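Darkus and the empty microphone at Grurnville 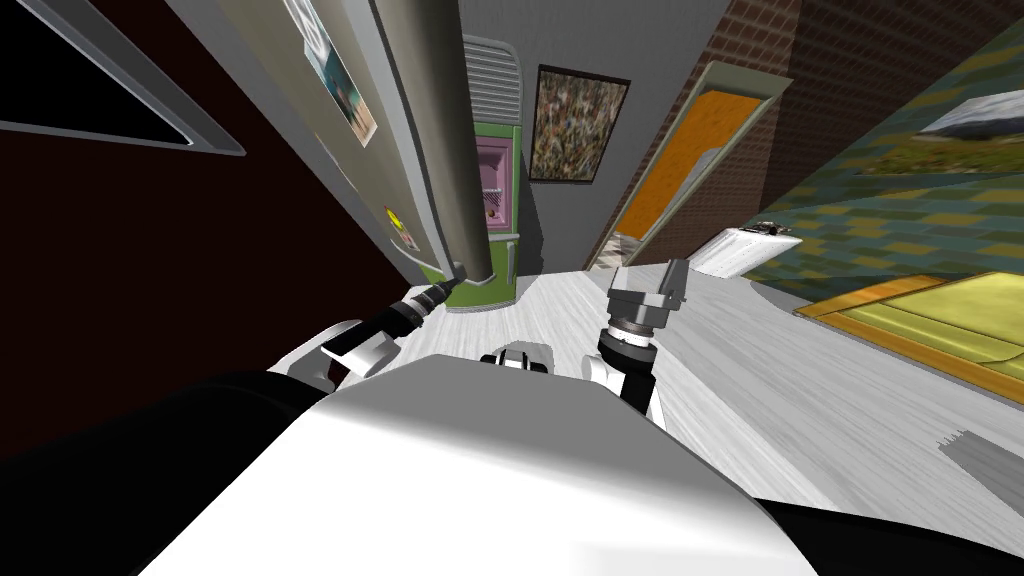
Grurnville Radio put out a four-line statement in December 2020 to say that Darkus, host of the Saturday-style phone-in that used to run after every home match, would be "stepping back to explore new projects". I have read a fair few of those statements. I can't remember one where the host was the person who wanted to explore.

The station says the slot will be filled from January by a shared show out of Jovholm, 70 miles up the road. Nusrat Qureshi, the station manager, told listeners it would give them "more voices and more sport". It is 15 minutes shorter than the old programme and takes no calls. I make that fewer voices, but perhaps I am adding up wrong.

Then there is the club. Ghumman renewed its commentary deal with the station a month after Darkus spent 20 minutes going through the ticket price rise, on a day when the gate was 2,657 and falling. Both sides say the two things are not linked. They may not be. I would find it easier to believe if either of them would say when the talks began.

I asked the station whether Jovholm's presenters will be free to criticise the club. The reply thanked me for being a loyal listener.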